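Small Helpers: a month with the Bukell tabletop arm

I've had the Bukell on loan since September, and plenty of you have written in asking whether a little robot arm is any use at home. Well, it is and it isn't! It costs 490 for the full kit, or 280 if you skip the wrist camera and the softer fingers (don't skip the fingers, you'll only end up buying them later).

A few things I've picked up along the way. Use plastic cups to begin with, and stand them upside down so the fingers meet the wide rim last. Put a gridded sheet or mat underneath if you can. When a grab goes wrong you can read off how far out it was, and it saves so much squinting. Keep the cups close together only once it's managing them one at a time. I rushed that bit and spent a whole evening picking things up off the carpet.

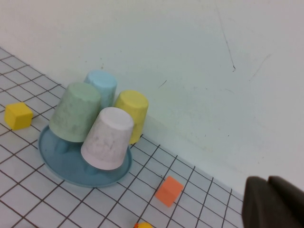
Four cups on and around the blue plate, with the yellow and orange cubes left out on the grid.

Scuffed cups are fine, by the way. Mine get knocked about and the arm doesn't mind. Dayana Esquivel wrote to say she wipes the finger pads with a barely damp cloth every few goes, and I've started doing the same – much better grip on the smooth ones.

The Grundberg clamp that comes in the box is a bit mean for a thick worktop, so measure yours before you order. The lead is 172 cm, long enough for my kitchen with the kettle unplugged.

Would I buy one? The cheaper kit, no. The full one, probably, if Ochoa still have it at that price after the holidays. Spare pads are 51 a set, so go easy on them.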